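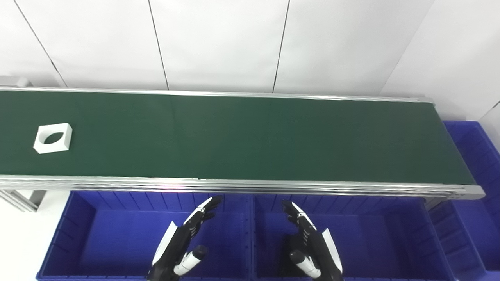 Setting Up a Small Sorting Belt with Bins

Reading time: 5 minutes

A tabletop conveyor with a few bins under it is one of the most satisfying things you can build for a small workshop, and I say that as someone who put it off for the better part of two years. I kept thinking it would be fussy. It was a bit fussy the first time, I'll admit, but the second one went together over a weekend with plenty of coffee breaks, and most of what slowed me down was stuff I'd have been glad to read about beforehand. So pull up a stool and let me walk you through it.

What you'll want on hand

A belt conveyor with an aluminum frame, the kind with grooved side rails. The grooves are wonderful because you can slide nuts into them and hang nearly anything off the side later on. A flat, matte belt is my strong preference. I started with a shiny one and spent my evenings squinting at reflections from the shop lights. Green is a nice color if you handle pale parts, as they stand right out against it.

Open-topped plastic bins, enough for the kinds of things you plan to sort and one extra. Get them all the same. Ribbed walls hold their shape better when the bin is full (my old smooth ones bowed out like a pair of saddlebags).

A handful of test pieces. White blocks with a big round hole through the middle are my favorite, and you'll see why when we get to tracking.

You'll also need a level, hex keys, a tape measure, masking tape and a soft pencil.

Step 1: Get the table right first

I know, I know, you want to unpack the conveyor. Please do the table first anyway! Set your level along the length, then across, and shim the legs until the bubble behaves. My friend Anneli Vainio skipped this on hers and ended up taking the whole thing apart again in February, when it was cold enough in her garage that she had to wear gloves to turn the hex key.

Then stand where you plan to work and reach out with both hands. The far rail should be inside an easy reach, without your ribs pressing on the table edge. Mark that line with tape.

Step 2: Place the bins before the belt

It feels backwards, but dry-fit the bins while you can still move everything freely. Line them up in front of where the belt will run, rims touching. You want the near rail a little above the rims, with enough room that your knuckles clear it when you drop something in. I leave myself 3 inches and I've never wished for less. If you have one bin more than fits neatly along the front, tuck it by the end of the conveyor, where it's handy for whatever you don't get to in time.

When you like the arrangement, trace the corners in pencil. Bins wander. A pencil mark lets you put them back where your hands expect them.

Step 3: Mount the conveyor

Lift it on with a helper if you can. Even a short one is awkward, and the ends are always heavier than you'd guess. Set it on its supports, snug the bolts by hand, check the level again on top of the rails, and only then tighten properly. Go back and forth from one side to the other as you tighten, a quarter turn at a time, the way you'd do the nuts on a car wheel.

Run a finger around the end caps while you're there. They should be smooth, and the belt should go around the roller without touching them. If you feel it rubbing, loosen the cap, ease it outward a hair and try again.

Step 4: Track the belt

Start the belt at its slowest speed with nothing on it and watch it for a few minutes. If it creeps toward one rail, give the tension screw on that side a small turn to tighten it, then wait. Really wait! The belt takes a while to answer, and most of the trouble people have comes from making a second adjustment before the first one has settled in.

Once it runs straight, put a single block near the start, close to the far rail, and let it ride. You can see the belt through the hole in the block, so if the block is slipping you'll notice the surface sliding along inside the ring. Watch the gap to the rail, too. It should be the same at the finish as it was at the beginning.

Step 5: Practice with one piece, then more

Send that same block down again and pick it off by hand, first into the left bin, then the middle one. You're learning the rhythm here, and it's worth doing before you add company. After that, feed them a few at a time and slow down whenever you catch yourself snatching. Fiorella Ferri, who taught me most of this, used to have beginners sort 200 pieces before she'd let them touch the speed dial, and I grumbled the entire time. She was right, of course.

Looking after it

Wipe the belt with a barely damp cloth when you finish for the day, and get a dry paintbrush into the grooves in the rails every so often, as dust loves it in there. Tip the bins out completely before you wash them. Small parts like to stand up against the ribs and hide. Check the tracking again after the first week of use, when a new belt has had a chance to stretch, and keep the hex key on a hook where you can find it.

Contact: Kyu-ri Yeo, Jilbridge Workshop Notes | © 2023 Jilbridge | Back to top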